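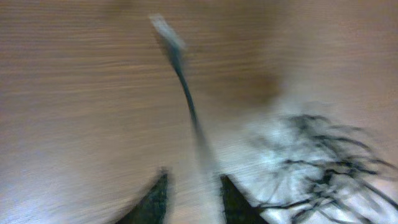
Heather Goodwin: I'd put the smoke alarms before everything else, even before you take your coat off. The rest of the list I'd leave alone, except that you forgot the dryer vent last year and I haven't let it go.

Jun 17, 2021
By Jytte Lykkegaard

Okay, Heather, alarms go first! I've moved them. This is the list I use when I walk through a rental house before the season starts, with my comments left in the way I scribble them (some are for owners, some are just me grumbling). Mark each line OK, FIX or ASK. If you can't decide between OK and FIX, it's FIX.

ALARMS
[OK] Smoke alarm in every bedroom and in the hall. Press the button on each one and wait for the full noise. I wear earplugs now.
[FIX] Date on the back of each alarm. The one by the stairs was past its date and had been painted over, pretty carefully too, edges and all. New one goes up before anyone sleeps here.
[OK] Carbon monoxide alarm near the gas heater. It's a Gasow heater and the pilot window was clean.

KITCHEN
[OK] Fire extinguisher where a stranger would find it. Needle in the green. I like it on the wall by the door, and I do not like it under the sink behind the dish soap.
[FIX] Stove knobs. Back left spins all the way around without stopping. I've asked for the part.
[ASK] Is the outlet by the sink a GFCI? It has the little buttons, but pressing TEST did nothing at all. Owner says it was fine at Christmas.
[OK] Range hood filter. Greasy but not dripping greasy. Wash it anyway.

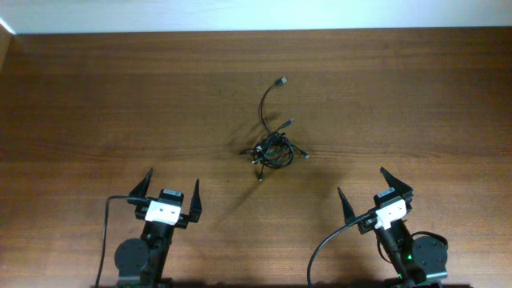
BREMO, March. I did the first half of this walk in the cold with the power off, so anything electrical had to wait for a second visit. If you can only make one trip, make it with the lights on. I got a lot of the outdoor items done that day and then stood in the mudroom eating crackers, waiting on a man from Ketilsson who had the key to the pump shed and had gone to the wrong house.

CORDS AND OUTLETS
[FIX] Extension cord under the living room rug. Out it comes, every year, and every year it creeps back. Needs a real outlet on that wall.
[OK] Power strips. Give each one a good look for brown marks near the slots, and never plug one into another. Space heaters go straight into the wall, please.
[FIX] Cover plate missing behind the couch. It costs less than a cup of coffee, so I just bought one.
[OK] Loose cords kept off the walkways. If you find a pile of them, sort it, throw out anything nicked or pinched, and coil up the rest.
[ASK] Breaker panel labels. One says "dog." What is dog?

STAIRS AND FLOORS
[OK] Handrail tight from top to bottom. I hang on it and lean back, so don't do this part in front of the guests.
[FIX] Gap at the porch railing. A baby's head shouldn't fit between the posts, and the number I was taught is 4 inches. One post has wandered.
[OK] Basement stair treads. I walked them up and down in my Peditura shoes, which grip like crazy, and then again in socks, which is what people really wear down there at night. Socks were okay!
[FIX] Bath mat has lost its suction cups. Toss it.

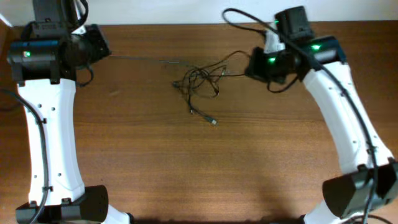

Wires on the tabletop.

LAUNDRY AND UTILITY
[FIX] Dryer vent (there you go, Heather). I pulled off the hose and got out a wad of lint the size of a loaf of bread. Swap the hose for a rigid metal one while it's apart.
[OK] Water heater strapped, nothing stored against it. Somebody had leaned a broom there and I moved it.
[ASK] Paint cans on the shelf over the furnace. Whose are they and can they go? I'd like at least 18 inches clear all around the burner door, and I'd really like them in the shed.
[OK] Main water shutoff turns by hand. Tag it so a guest can find it in a panic.

OUTSIDE
[FIX] Fire pit is too close to the woodpile. Easier to move the wood.
[OK] House number can be read from the road after dark. I drove past to check, twice, and the neighbor waved at me both times.
[ASK] Propane tank. Gauge was hard to read through the fog on the glass. The delivery slip says it holds more than 500 gallons, so it isn't a small thing to guess at. Get the gas company out.
[OK] Gate latch on the pond side closes by itself and stays closed.

Sign at the bottom, leave one copy in the kitchen drawer with the flashlight, and send me the other. Anything still marked FIX when the first guests check in gets a phone call from me, and I call early. If you figure out what the dog breaker runs, put it in the comments.

Related
Closing up for winter: the short list
What goes in the guest first aid box
Dryer vents, again
Railings, decks and wobbly steps
A pump shed checklist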